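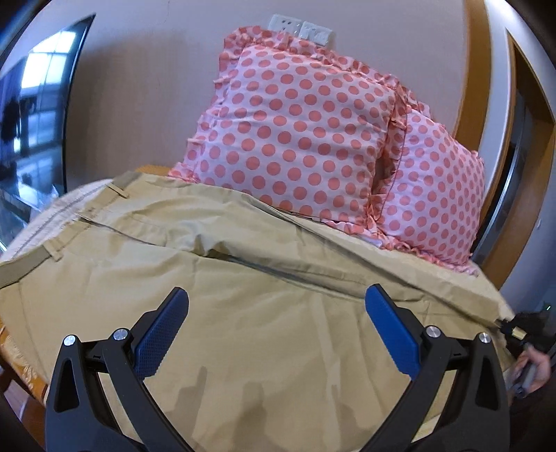 Blue-padded fingers open over khaki cloth on the bed.

FLENDCOMBE, Tue 6 October - We at Traleck have been folding a lot of laundry lately, and I'm thrilled to say why! Our hand-held gripper trial is now open to outside labs. We're putting two finger pads, the Dauda and the Retton, through 30 household cloth tasks each, on real beds in real bedrooms. Pants are my favorite - all those seams and belt loops to grab.

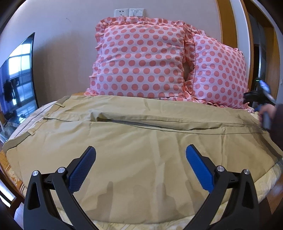
Two hand-held grippers at work around the bed, polka-dot pillows behind.

We'll share the full comparison in April, good and bad. Want to try a pair for 4 weeks? Write to our Flendcombe office and ask for trial kit 3106.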